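클론디아, 손목 카메라 일체형 소형 그리퍼 키트 ‘난덱스’ 국내 공급 시작

목재 표면 작업과 연구실용 데이터 수집을 한 키트로… 첫 물량 284세트

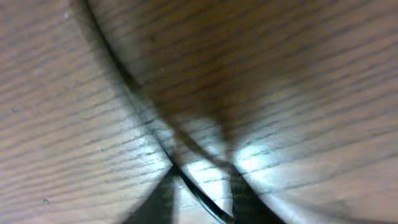 2024년 4월 — 로봇 말단장치 전문기업 클론디아(Clondia)가 손목 카메라와 두 손가락 그리퍼를 하나로 묶은 소형 키트 ‘난덱스(Nandex)’를 국내에 공급한다. 책상 위에 올려 쓰는 소형 로봇팔에 맞춰 설계한 제품으로, 가구 공방과 목공 교육기관, 대학 연구실이 첫 고객이다. 초도 물량은 284세트이며 이달부터 순차 출고된다.

난덱스는 작업면 바로 앞에서 보고 움직이는 일을 위해 만들어졌다. 천장이나 삼각대에 단 카메라는 작업대 전체를 보여 주지만, 정작 손가락 끝이 나무에 닿기 직전의 몇 센티미터는 로봇팔에 가려지기 쉽다. 클론디아 개발팀은 이 마지막 구간을 손목 카메라로 잡아내는 데 개발 기간 대부분을 썼다. 카메라는 늘 그리퍼와 같이 움직이고, 화면 아래쪽에 손가락 끝이 항상 걸리도록 각도가 고정돼 있다. 조작자는 화면만 보고도 지금 손가락이 나뭇결의 어느 자리에 와 있는지 가늠할 수 있다.

목재를 첫 시험 소재로 고른 데는 이유가 있다. 나무는 로봇 비전 입장에서 상당히 까다로운 소재다. 결이 촘촘하게 반복되고, 판과 판이 만나는 이음매는 결과 비슷한 어두운 선으로 보이며, 조명 각도가 조금만 바뀌어도 같은 자리가 하얗게 날아가거나 갈색 그늘로 가라앉는다. 그리퍼가 표면에 가까워지면 그리퍼 자신의 그림자까지 더해진다. 클론디아는 이런 조건을 피해 가는 대신 처음부터 시험 항목에 넣었고, 그 결과를 제품 설정값에 그대로 담았다.

개발을 이끈 마리에티 모타웅(Marietjie Motaung) 제품총괄은 “처음 나무 위에서 화면을 켰을 때 팀 전체가 모니터 앞으로 모여들었어요. 멀리서는 그냥 평평한 판인데, 바짝 다가가니까 결이 지형처럼 보이더라고요! 그때부터 다들 나무 이야기만 했습니다”라고 말했다. 이어 “물론 가까이 가면 흐려지는 부분도 있고 빛 반사도 심합니다. 그래서 선명한 영상만 골라 보여 드리기보다 실제 작업 거리에서 나오는 영상을 기준으로 키트를 다듬었습니다”라고 덧붙였다.

■ 구성과 특징

기본 키트에는 그리퍼 본체, 손목 카메라 모듈, 장착용 어댑터 두 종, 케이블 묶음, 교체용 손가락 한 쌍이 들어 있다. 카메라를 포함한 말단부 전체 무게는 169그램이다. 가반하중이 작은 교육용 로봇팔에도 무리 없이 올릴 수 있도록 브래킷 형상을 여러 차례 깎아 낸 결과다. 손가락이 벌어지는 폭은 최대 41밀리미터로, 얇은 판재나 목심, 소형 각재, 사포 블록 같은 물건을 집는 데 알맞다.

손가락은 표면 반사를 줄이기 위해 어두운 회색으로 마감했다. 밝은 작업면 위에서 손가락 윤곽이 또렷하게 구분되면 영상에서 끝점을 찾기가 한결 쉬워진다. 끝부분은 위로 갈수록 가늘어지는 모양이라 판재의 모서리나 좁은 틈에 접근할 때도 시야를 덜 가린다. 마모되면 나사 두 개를 풀어 손가락만 갈아 끼우면 된다.

영상과 그리퍼 위치 정보는 같은 시간축으로 기록된다. 시연 데이터를 모아 로봇을 학습시키는 연구실에서 가장 많이 요청한 기능이다. 기록 파일은 별도 변환 과정 없이 함께 제공되는 소프트웨어 ‘백스터(Baxter)’에서 바로 열어 볼 수 있으며, 노출 고정과 자동 노출을 작업별로 저장해 두었다가 불러오는 기능도 들어 있다. 반사광이 강한 작업대에서는 노출 고정을 먼저 써 볼 것을 권한다.

■ 공방에서 먼저 써 봤다

출시에 앞서 클론디아는 협력 공방인 탁홀름(Takholm)의 작업대에서 시제품을 시험했다. 시험 기간은 33일. 판재 위에서 손가락을 이음매를 따라 천천히 옮기는 동작, 작은 나무 조각을 집어 옆으로 옮기는 동작, 표면의 먼지나 작은 자국을 화면으로 확인하는 동작이 주로 반복됐다. 작업실 조명은 따로 손대지 않았다. 창가 쪽 햇빛과 작업등이 섞여 들어오는, 공방의 평소 환경이다.

탁홀름 측 의견은 제품에 여럿 반영됐다. 케이블을 손목 안쪽으로 돌리는 고정 클립, 톱밥이 렌즈 둘레에 쌓이지 않게 한 얕은 차양, 장갑을 낀 채로도 돌릴 수 있는 큼직한 잠금 손잡이가 그것이다. 반면 초점 거리를 작업 중에 바꿀 수 있게 해 달라는 요청은 이번 제품에 담지 못했다. 난덱스의 카메라는 고정초점이며, 표면에 아주 가까이 붙으면 화면 일부가 부드럽게 흐려진다. 미세한 흠집을 판정하는 검사 용도라면 전용 검사 카메라를 함께 쓰는 편이 낫다.

모타웅 총괄은 “공방에서 받은 메모가 정말 재미있었어요. ‘결 방향으로 움직일 때와 결을 가로지를 때 화면 느낌이 다르다’는 한 줄 덕분에 백스터에 작업면 회전 표시를 넣게 됐습니다”라며 “이음매를 따라가는 예제는 저희 팀이 제일 아끼는 예제입니다. 꼭 한번 돌려 보셨으면 해요”라고 전했다.

■ 교육과 연구 지원

클론디아는 키트와 함께 한국어 설명서와 실습 예제를 제공한다. 예제는 손목 카메라 보정, 손가락 끝점 표시, 직선 및 곡선 이음매 따라가기, 작은 물체 집어 옮기기 순으로 짜여 있다. 로봇을 처음 다루는 목공과 학생도 따라올 수 있도록 용어 풀이를 각 장 앞에 실었고, 연구자용 장에는 데이터 기록 형식과 좌표계 정의를 따로 정리했다.

학교와 연구기관이 여러 세트를 한꺼번에 도입할 경우 설치 교육을 신청할 수 있다. 교육은 보정과 안전 설정, 데이터 기록 실습을 묶은 하루 과정이며, 기관이 이미 보유한 로봇팔을 그대로 사용한다. 지원 로봇팔 목록은 설명서 부록에 실려 있고, 목록에 없는 기종은 어댑터 도면을 내려받아 직접 가공할 수 있다.

9월에는 소프트웨어 갱신이 예정돼 있다. 그림자가 진 영역과 빛이 번진 영역의 밝기를 나눠 조절하는 기능이 추가되며, 기존 구매자도 추가 비용 없이 받을 수 있다. 금속판과 가죽 작업면에 맞춘 설정값도 같은 시기에 공개할 계획이다.

■ 구매 및 문의

난덱스 키트는 클론디아 국내 대리점과 온라인 상점에서 주문할 수 있다. 교체용 손가락과 어댑터는 낱개로도 판매한다. 제품 대여와 시연 신청은 클론디아 고객지원 창구에서 받는다.

■ 클론디아 소개

클론디아는 소형 로봇팔용 그리퍼와 말단 센서를 설계·제작하는 기업이다. 공방, 학교, 연구실처럼 규모가 작은 작업 공간에서 쓰는 로봇 장비를 주로 다루며, 장착 부품의 도면을 사용자에게 공개하고 있다.

보도 관련 문의: 클론디아 홍보팀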